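Morneo Reviews
A small collection of book reviews, with notes

14 shares · 2 comments

Morneo Reviews is a set of 98 short reviews of novellas in English translation, written for a reading group in Morden and typed up afterward. Hashini Sheikh edited the texts. Kamran Cheema checked titles, page references and the spelling of translators' names.

What is in it

Each review is one plain text file. The first line gives the title of the book, the second the author and translator, and the third the reviewer's initials. A blank line follows, then the review. Most run to over 40 lines. Quotations are kept as the reviewer typed them, with straight quotes throughout.

There are 52 reviews of horror and ghost stories. The rest cover crime, family stories and a few books that did not fit anywhere, which are in the folder called "other."

How the reviews were chosen

We left out anything that only retold the plot. Vasanthi Gunawardena and Shahnaz Dewan read every submission separately and then compared notes on a Tuesday evening. Where they disagreed, the review stayed in, and the disagreement is recorded in notes.txt.
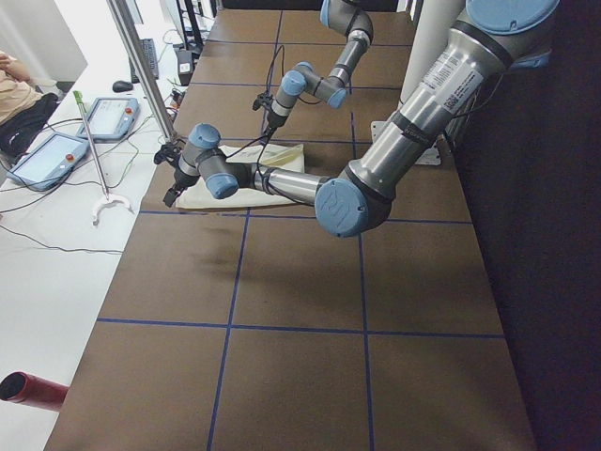 Genre labels gave us the most trouble. A vampire story set in a law office may be horror, satire or both, and reviewers used whichever word they liked. We ended up with one main label per book and an optional second one. The main labels are kept apart as firmly as the big rectangles taped off in dark blue on that tabletop, but the second label can cross over, and for Drarkonex (a novella about a house that eats its tenants) it does.

Known problems

Version 2 fixed the broken accents in authors' names. Some reviews still give away the ending without warning. Three files have no translator listed. The reviews by Mieczysław Szewczyk were written in Polish first and put into English by him, so their wording is a little different from the others.

Use

Free to read, copy and quote. Please credit the reviewer by the initials in the file. Corrections go to the Ranasinghe list, with the file name in the subject line.

2 comments · Share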